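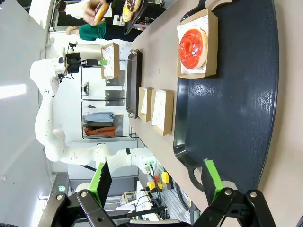

The Second Cornet
by Eun-ji Koo

So the way I got into the Grerside Town Band is that Kjell Myklebust cracked a tooth on a frozen caramel, and I happened to be standing next to him.

I hadn't played a note since high school. I want to be clear on that, because afterward people went around saying I'd been modest. I was not modest! I owned a cornet the way you own a fondue set. It was in the hall closet under the beach towels, and the only reason Kjell knew about it was that I'd told him at a cookout once, after some wine, that I used to be "pretty decent."

"You can cover for me," he said, with his hand over his mouth.

"I really can't," I said.

"It's second cornet. It's mostly rests."

It was not mostly rests. He handed me the folder right there in the parking lot of the feed store, and that night I sat on the edge of the tub (best acoustics in the house) and tried to get through the first page of something called Plokura March. My lip gave out in the middle. My neighbor Eduardo Macapagal, who is a very kind man, came over and asked if I needed help with the pipes.

Anyway, rehearsal was in the old grange hall, and I got there early so I could leave before anybody saw me. That was my plan. I'd put the folder on Kjell's chair with a nice note and go home. But Tae-yang Kong was already there setting up his tuba, and he looked so pleased. "Second cornet!" he yelled, like it was my name. Then he hugged me, tuba and all, and I still have a little dent in my shin from the stand.

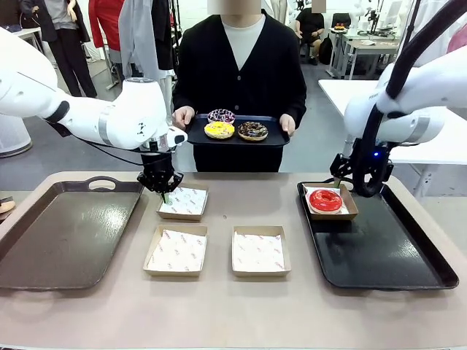
Issue 154

I should tell you about the conductor. Eun-seong Bae was a tiny woman in enormous boots, and she ran that band like a lifeboat. She never raised her voice. What she did was stop, put the baton down flat on the stand, and wait. You could hear the radiator. You could hear the trombones feeling bad about themselves.

She stopped for me on the fourth bar.

"New cornet," she said. "What are you playing?"

I said I was playing the part. She said no, what was I playing, and I looked down and saw I'd been reading the page upside down from the one everybody else was on. I mean the page was right side up, but it was the back of it, a whole different piece, a waltz. I'd been playing a waltz under their march, and playing it badly.

I waited for her to send me home. I had my hand on the case already.

"Do it again," she said. "Everybody else, stay with what you have."

So we did it, the march on top and my sad little waltz limping along underneath, and for maybe a few bars in the middle the two of them lined up. I can't explain it any better than that. It sounded like somebody walking home past a dance. Tae-yang was laughing so hard he lost his breath and had to drop out, and then without the tuba you could hear it even more.

"Well, that's wrong," Mrs. Bae said when it fell apart. She picked up her pencil and wrote something in her score anyway.

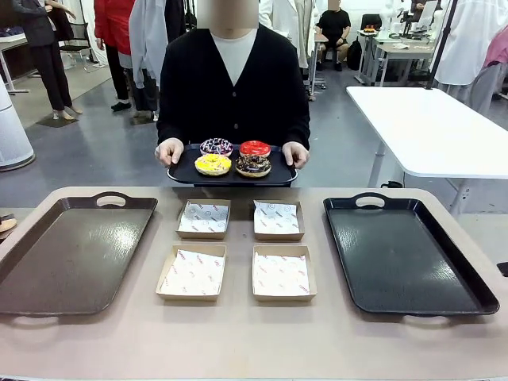 40

At the break there was coffee from the big urn, and I ate something sweet with frosting much too fast, standing up, which is a terrible idea for a brass player. Nobody had warned me. I spent the whole second half blowing sugar through a mouthpiece.

Kjell got his tooth fixed. He came back the next week with a crown and a great deal to say about it, and I stood up to give him his chair, and he just stood there holding his horn. He looked at me, and then at Mrs. Bae.

"There's a third part," he said. "I mean, there could be."

"There is no third part," said Mrs. Bae. But she was digging around in her bag, and what she came up with was a few sheets of staff paper, in pencil, with a lot of erasing. It was my waltz. She had moved it down a little so I could reach it. Across the top she'd written Third Cornet, and under that, smaller, Do Not Improve.

We played it at the concert in December. Eduardo came and sat up front with his coat on. On the way to the car he told me the pipes sounded a whole lot better.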